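Rules for hand-held grippers at a shared table: what do you write down?

Posted by Kartini Sitompul

Hello all. I am writing the bench rules for our group and I would like to hear how others do it. We work with hand-held grippers, green printed arms with two fingers, and often two people work at one table, facing or side by side. I inherited a document of 206 lines from the person before me. It is copied mostly from rules for robot arms on a fixed base, so it speaks about fences and emergency stops, and very little of it fits a tool which a person carries in the hand.

My draft now has three parts: the table before start, the tool before start, and the behavior of the two operators. For the table I wrote that every item must be either part of the task or removed. Then I came to the power strip and I stopped, because we need it.

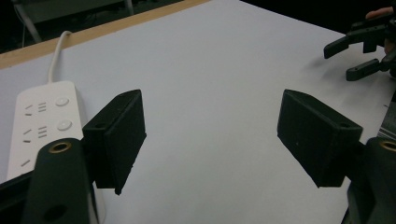
My first version said "no mains power on the work surface." The technician Thanasis says it is too strict and people will ignore it, and a rule which is ignored makes the other rules weak. I understand his point, but I don't like a cable in the reach of a gripper. Where do you put the limit? And how do you check the fingers and screws, before every session or only once a day? I would be thankful for your exact wording, if you can share it.

Sebastião Holanda

Good that you throw away the fence part. We had the same inheritance at Gistport and it took us long to admit it.

On power: our rule is that the strip goes under the table or is fixed on the far side, with the cable going down over the rim and never across the place where hands are moving. If it must stay on top, we put tape on the table as a border and no gripper crosses the tape. The wording is "Power on the table stays outside the taped area. If it moves, stop and put it back." Short sentences are better, people read them standing.

On the tool: we check at every handover, not by the clock. The person who takes the gripper looks at the finger pads, the screw holes on the top of each pad, and the metal inserts in the arms. Open and close it 5 times with nothing between the fingers. If one pad sits at another angle than its partner, the tool goes back to the box with a note. I also ask for a clean table surface, because a mark on white can be confused with a small part when you review the recordings later.

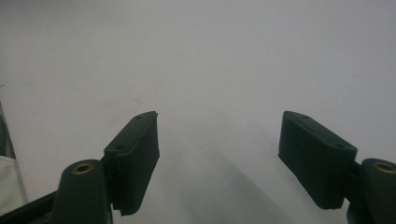
Dark green fingers, open, over the white surface.

We do this look over a plain background on purpose. Over a full table you will not see a ragged pad edge or a screw which stands too high. It takes 2 minutes and we don't allow to skip it in the afternoon, which is the time when everybody wants to skip.

For the two operators: one speaks, the other answers, before either tool goes into the shared middle. Please don't write "communicate clearly." Write the words they must say. Ours are "going in" and "clear."

Ruth Horrocks

just unplug the strip?? we charge everything in the next room and never had a problem. also 206 lines is crazy, ours is one page on the wall

Aslı Ateş

I agree with most of Sebastião's answer, but I would add one thing about the pads. Write in the rules who may replace them. With us everybody did it, and then the left and the right came from different prints. Now it is one named person per month (for October it is me), and the date goes in the notebook. We replace the two pads together always, also if only one is damaged. 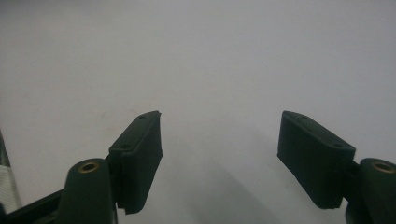
Hand Tools and Automation Group, Tokgöz Community Workshop

Look at the lower edge of the pad, where it meets the rest of the finger. I write "small step or rough edge: note it, large step or a crack: do not use." You must decide what is large for your material, I can't say it for you. Ours is 2 mm, measured and not guessed.

About the length, Ruth is right that one page is good for the wall. But keep the long version also, in a folder, with the reasons. When a new person asks why the tape is there, somebody should be able to find the answer. Our long version has 117 lines and I think it could still be shorter.

Kartini, if you post your draft I can read it and mark the places where the language is heavy. My English is also not perfect, so maybe this is useful: if I understand it the first time, then most people will.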